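Last updated: Mon 7 November

Is the Clernis open day worth it with kids who aren't really into robots?

We just moved to Waddale and I keep seeing flyers for the robot open day at Clernis. My daughter is seven and my son is four. She likes building stuff, he likes snacks. Has anyone been? I'm mostly wondering if there's anything to look at besides people in polo shirts talking about software, and if a four-year-old is going to get us thrown out. Also is parking as bad as it looks on the map?

wrenandbiscuit

We went to the one in August with our two and had a great time! Parking is bad, yes. Skip the front lot completely and take bus 131, it drops you right by the side door. Get there for opening if you can, because by eleven there was a line for everything (including the one bathroom).

The big hall is mostly company booths. Nuvora had a long one with a lot of brochures and a bowl of mints, and my kids were done with it in three minutes. Go straight through to the back room where the small arms are running. They do short demos there and the staff will talk to kids like they're people, which I really appreciated. My daughter asked the same guy about nine questions in a row and he never once looked at his watch.
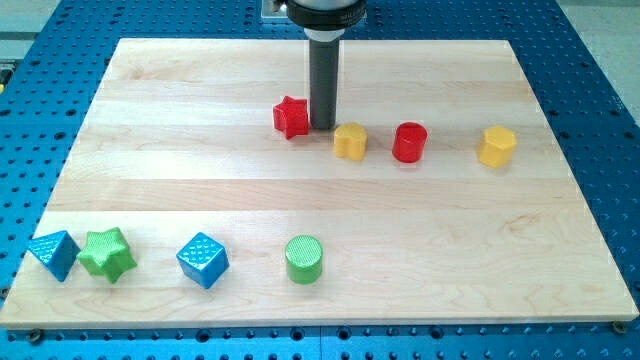 She stood at that table so long I had to go get her brother's lunch and come back. If you can only see one thing, make it the arm with the shape blocks. My son is five and he was yelling out "star!" and "heart!" the whole time, and they were fine with it. Bring headphones if yours is touchy about noise, the hall echoes something awful. And eat before you come, a grilled cheese was almost as much as a real lunch in town.

pell429

its ok. went 2 years ago, too crowded, left after an hour. strollers have to stay in the lobby btw

MossyGutter

I'd say go, but check the schedule at the desk first. The back room closes for a while in the middle of the day and we walked all the way over there for a locked door. There's a talk in the Stojanović room that sounds kid friendly from the title and very much isn't, so send one grown-up if you're curious and keep the other one with the kids. Mine liked the back room best too. The seven-year-old will be fine. With the four-year-old I'd plan on an hour and a half, tops, and there's a patch of grass out behind the building where he can run around after.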